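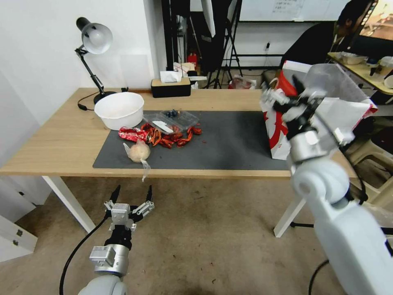

**Who can sign up for the Skillville open day at the Brustholm robot workshop?**

Any adult who lives in or near Mallthorpe and is curious about robots that handle everyday things. Teenagers are welcome too if a parent or guardian comes along and signs up with them. You don't need to have worked with a robot, written a line of code, or taken a science class since school. We'd love to have cooks, cashiers, bus drivers, retired people, students, parents, and anyone who has ever carried too many groceries up the stairs.

## What we're doing

Skillville is our yearly open day, and this October it's all about the kitchen table. We have a two-armed robot learning to deal with shopping: reaching into a paper bag, taking hold of what's in there, and putting it somewhere sensible. People do this every day while talking on the phone. For a robot it's a big job, and watching one work through it up close is a lot of fun!

We're looking for participants for four sessions, each with up to 17 people. You'll see the robot at work, ask our staff whatever you want, and then take part in a set of short activities around the table. What you tell us and show us goes straight into how we plan the next round of work, so this is a call for participants in the full sense. Come ready to join in.

## What a session looks like

Sessions run two hours with a break in the middle. We start with coffee and name tags in the front room, and then we all walk back to the workshop together.

**Watching.** The first part is a demonstration. An operator runs the robot through an unpacking task at normal working speed, which is slower than you may expect from videos online. Some tries go well and some don't, and we leave both in. If a bag tips over, it tips over, and we set it back up and go again. Please ask questions while it's happening. Our operators are used to it and like the company.

**Sorting.** Next it's your turn, with your own hands. We give each small group a bag of groceries and a table, and you unpack it the way you would at home. We take notes on what you pick up first, where you put it, and what you move out of the way. There's no right way to do it. At our last open day two people at the same table had a real debate over whether bread comes out before or after eggs, and we wrote down all of it.

**Telling the robot.** This is the part most people talk about afterward. You get a card and a pen, and you write one instruction for the robot in your own words, as you'd say it to a cousin helping in your kitchen. "Put the peppers by the bowl." "Don't squash the berries." We read them out, talk through what a machine would need to know to follow each one, and the operator tries a few.

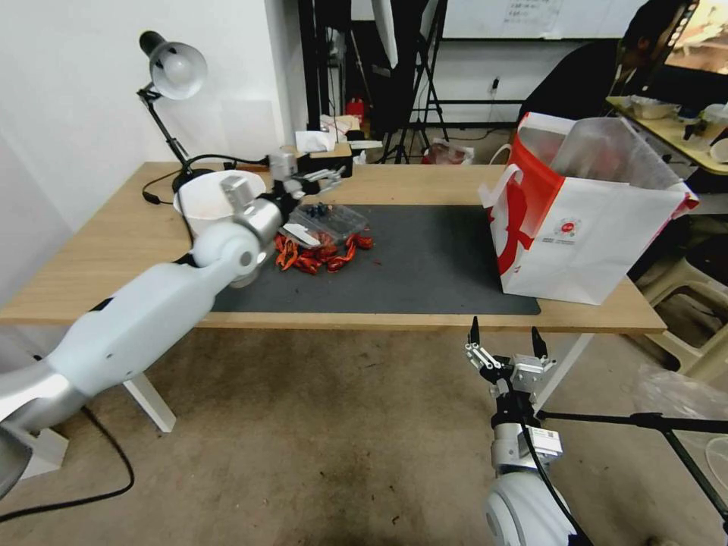 Dried chili peppers come up a lot in these instructions, and they deserve a mention of their own. They curl, they tangle, and every one has a different shape, so "pick up a pepper" can easily turn into "pick up several peppers." Blueberries in a clear container are their own puzzle: you have to hold the container firmly enough to lift it and gently enough that it doesn't buckle, and clear plastic is hard for cameras to make out. Thin plastic bags are worse still. If you cook, you already know a great deal about handling these things, and we want to hear it from you.

**Talking it over.** We finish with an open conversation. What would you want help with at home? What would you rather keep doing yourself? Would you trust a robot with a glass bowl? We've had very different answers from people who have trouble gripping things and people who just hate putting away groceries, and we're hoping for both kinds again.

## Who we'd especially like to hear from

Everyone's welcome, and we mean that. We do have a few gaps from past years, so if one of these sounds like you, please put it on the form:

- You have arthritis, a hand injury, or low vision, or you help someone who does.
- You stock shelves, pack orders, or bag groceries for a living.
- You cook from dried ingredients: chilies, mushrooms, beans, noodles.
- You share a kitchen with several people and have opinions about it.
- You're left-handed.
- You don't like the idea of robots in the home at all. Come anyway! Skeptics ask great questions.

## Being in the workshop

It's a working room, and it looks like one. There are equipment stands, cables, boxes, other people's desks, and a whiteboard that always has half of last week on it. Staff who aren't part of the session may be working nearby, and they don't mind visitors.

Some ground rules, which we'll go over again when you arrive:

- Stay behind the marked line while the arms are powered. An operator will tell you when it's fine to step closer.
- Closed shoes, please. No sandals.
- Tie back long hair and tuck in scarves and lanyards.
- Leave large bags and coats in the front room.
- Phones are fine for pictures as long as you don't photograph the screens or other visitors without asking.
- Don't hand anything to the robot unless an operator asks you to.

If you have a food allergy, write it on the form. The sorting activity uses real food, and we can swap items out or set up a separate table. You won't be asked to eat anything from the worktables. Snacks are kept in the front room and labeled.

## Access

The whole building is on one level, and the workshop door is wide enough for a wheelchair or a mobility scooter. There are chairs for the demonstration, and you can sit through every activity if you prefer. The motors make a steady whine that some people find tiring, so we keep ear protection at the door, and there's a quiet room across the hall. Assistance dogs are welcome. If you need an interpreter or large-print cards, tell us on the form and we'll set it up.

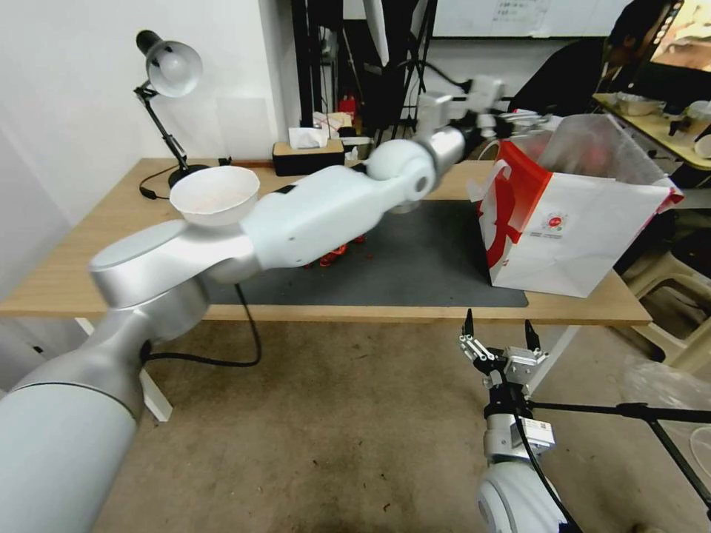 We also keep one session a little calmer than the rest, with a smaller group, more breaks, and the demonstration split into shorter runs. Check the "calm session" box if you'd like that one. You don't have to say why.

## What you get

Taking part is free. We cover local transit fare both ways, and there's lunch or an early supper depending on your session. Everyone goes home with a tote bag and a copy of the summary we write afterward, in plain language, with the best instruction cards printed in the back (unsigned, unless you want your name on yours).

We do not pay a fee for this one. Brustholm runs paid studies at other times of the year, and you can ask to be told about those by checking the box at the bottom of the form.

## Your notes and ours

We write down what you do and say during the activities. We won't film your face or record your voice. Our notes carry a session letter and a table color, never a name, and you can ask us to drop your part at any time up to the end of your session. The form goes through this in more detail, and we'll have paper copies for anyone who'd like to read it again over coffee.

## Where and how to get here

Brustholm Workshop
975 Wegener Road
Mallthorpe

Bus 479 stops right outside; get off at Wegener Road and look for the green door. Parking is behind the building, reached from the side street. The front entrance closes during sessions, so if you're running late, ring the bell and give us a minute to walk over.

Morning sessions start at 10 a.m. and afternoon sessions at 2 p.m. Doors open a half hour before.

## How to sign up

Pick up a form at the front desk of the Mallthorpe library or at our own reception, fill it in, and drop it in the box marked Skillville at either place. We need:

1. Your name and the best way to reach you
2. Which sessions you could make, as many as apply
3. Anything from the list above that fits you
4. Allergies and access needs
5. One thing you'd like to see the robot try

Please take your time with that last one! We go through every suggestion before the open day, and the operators pick several to attempt live, including at least one they're fairly sure will go wrong. Last time it was a bag of loose onions.

Forms are due by the end of September. You'll hear from us either way. If all the sessions fill up, we'll put you on the waiting list and call if a place opens, which can be as late as the same morning, so let us know if short notice is no good for you.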